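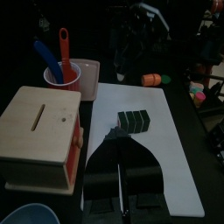
Muli white cutting board

A plain rectangular board with rounded corners, for everyday chopping and for keeping small things together on the worktop. It is white on both sides, so you can turn it over when one side gets marked.

Length: 40 cm
Thickness: 14 mm
Item number: 292
Suitable for the dishwasher up to 95 degrees

The white shows up well on a dark table. It also shows stains - beetroot and turmeric are the worst - so rinse it soon after use and leave it standing on its edge to dry. Do not put hot pans on it. 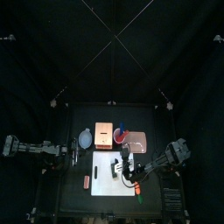

The board has no feet and no juice groove. On a smooth table, lay a damp cloth underneath if you are cutting anything hard, such as squash. For bread we would point you to the Civura board, which is thicker and has a handle.

Bowls, cups and utensils are sold separately. The light blue bowl is in the Plurnance range and can be ordered on its own.

Delivery and returns

Boards are sent flat in a card sleeve. Unused boards can be returned in their sleeve within 14 days. For orders of more than 40 boards, write to Gladys Mohamedi at Stidosari and she will send you a price.

Page last changed 23 January 2020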